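What an Open Day Should Show

Opinion

Public demonstrations of household robotics have long favoured the finished performance. A machine pours a drink or waves to the minister, the guests applaud, and everyone moves on to the catering. The open day held in July at the Ternham laboratory took a different course, and other institutions that receive public money for automation research would do well to study it.

Visitors were admitted at 2 pm and shown the collection of handling data for the Osen project, which concerns the care of linen and clothing in supported accommodation. An operator works through a domestic task with hand-held grippers, and the recordings are later used to train a controller. The task on the day involved a cloth on a made-up bed, and it was repeated with small variations for most of the afternoon.
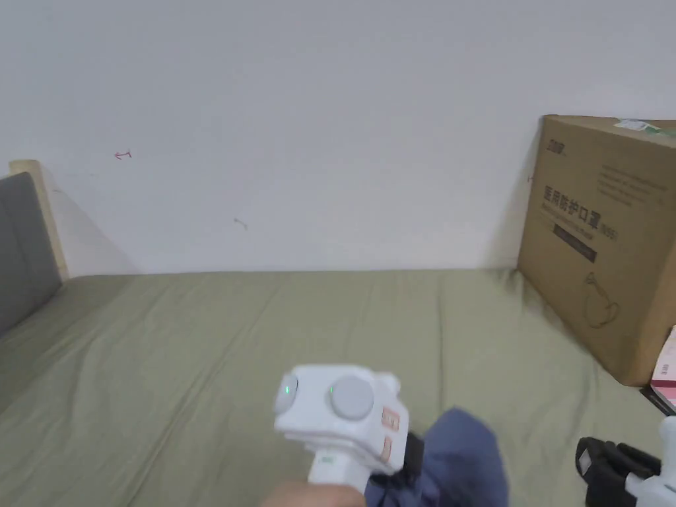 Handling a dark blue cloth with a hand-held gripper, Ternham open day.

It must be acknowledged that this is slow to watch. Several guests left before the first break. Those who remained, however, gained a fair appreciation of how much human labour stands behind a claim that a robot can put away the washing. The programme notes gave the target for the cloth series as 2,000 recordings, of which 158 had been accepted at the time of the visit. A figure of that kind, printed plainly on the back of a programme, informs the taxpayer better than any promotional film.

The objection most often raised against such openness is that it diminishes public confidence. Laboratories fear that an audience which sees the preparatory stage will conclude that the technology is further off than it has been told. In many cases that conclusion would be correct, and the public is entitled to reach it. Residents of supported accommodation, their families and the staff who make their beds are being asked to plan for these machines. They should be given an honest estimate of when the machines may arrive.
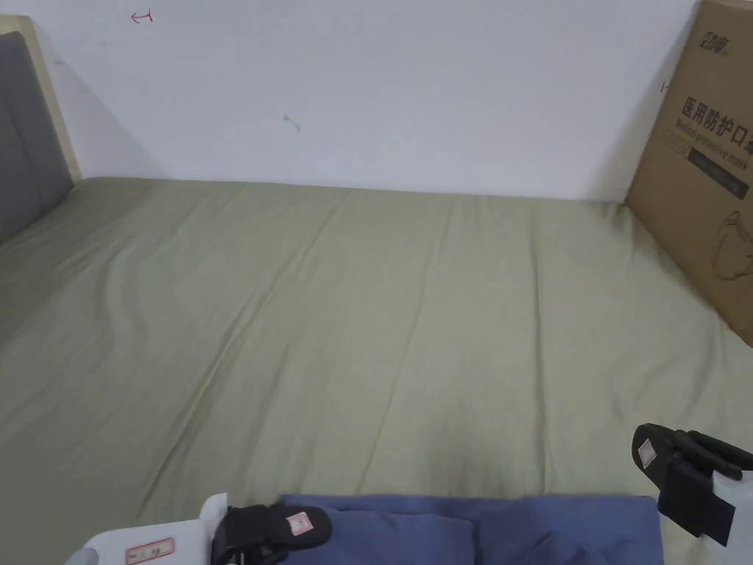

Rodrigo Gallardo wrote to this page after the visit that he would have preferred to see the controller attempt the task and fail. Watching people do it with tools in their hands, he argued, told him a good deal about the operators' patience and very little about the robot.

The point has merit. The Wavis group held a session the previous year at which an early controller was run before guests without rehearsal, and the discussion that followed was the better for it. Ternham could reasonably have scheduled a comparable trial, even a brief one, and its organisers should consider doing so next time. It does not follow that the collection work ought to be hidden until a controller is ready.
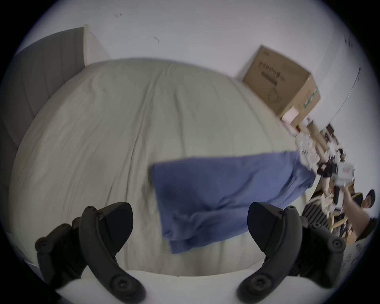

Recommendations for future open days

Host institutions should publish the state of their data collection in the printed programme, including the number of recordings rejected. Operators should be given time to answer questions directly, as Asuka Yokoyama did at Ternham for the better part of an hour. Where a controller exists in any form, it should be run at least once in the presence of visitors. The Sarmiento fund, which is reviewing its conditions for public engagement grants, is well placed to make these practices a requirement, and submissions to that review remain open.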